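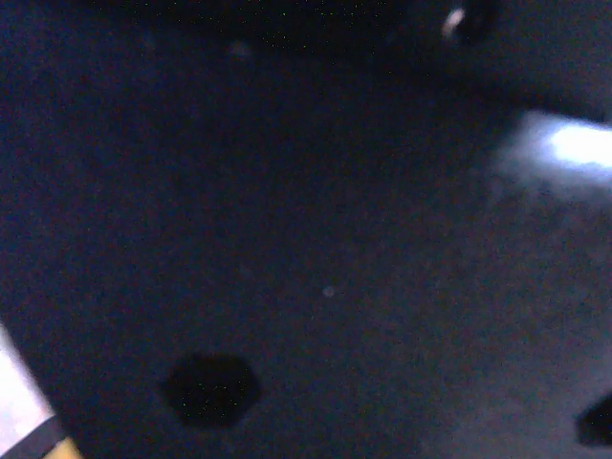

Wrist camera view close to a dark surface, with a six-sided opening low on the left and glare at the right.

How to Screen Wrist Camera Frames Before You Train

When Deisy Mosquera and I began the Casico study, we fed every wrist frame straight into the policy and hoped it would sort things out by itself. It didn't, and we lost most of January finding out why (I still have the notebook, and it isn't cheerful reading). What follows is the screening method we settled on, and I hope it saves you a few long evenings.

Step 1. Pull a small sample first. Take 50 frames from the wrist camera, spread across several episodes, and look at them at full size. Thumbnails hide grain, and grain is what you want to see — those tiny green and white specks in the blacks are sensor noise, and a small network will happily learn them if you let it.

Step 2. Score each frame for two things, darkness and glare. We use the share of pixels near black and the share that are blown out to white. A frame can be bad on both counts at once, with a white patch on one side and almost nothing readable on the other, so please don't fold the two scores into a single average brightness. We did that for a while and it let all the worst frames through.

Step 3. Pair every wrist frame with the fixed camera frame nearest to it in time, and keep the two together from here on.

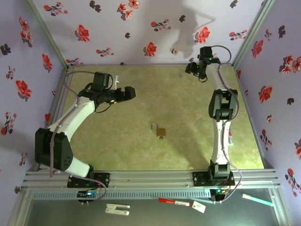

With two arms on one rail and a single padlock between them, the wider view gives the policy the layout of the table, and the wrist view only has to help with the close work. So when a wrist frame fails the screen, keep the pair and mask the wrist half. Throwing the whole pair away leaves holes in the episode, and the arms learn to hurry across them.

Step 4. Train twice, once with masking and once without, using the same seed. Our set had 1,804 pairs, and the screen masked the wrist half of 908 of them, a good deal more than I'd expected. The masked version made steadier approaches on all 4 of our test layouts. Wálter Nina reran it for us on the Pemley set and saw a smaller gain, so do try it on your own data before you rebuild anything around it.

Step 5. Save the scores beside the frames. You will want to change the thresholds later, and rescoring everything is a slow way to spend an afternoon.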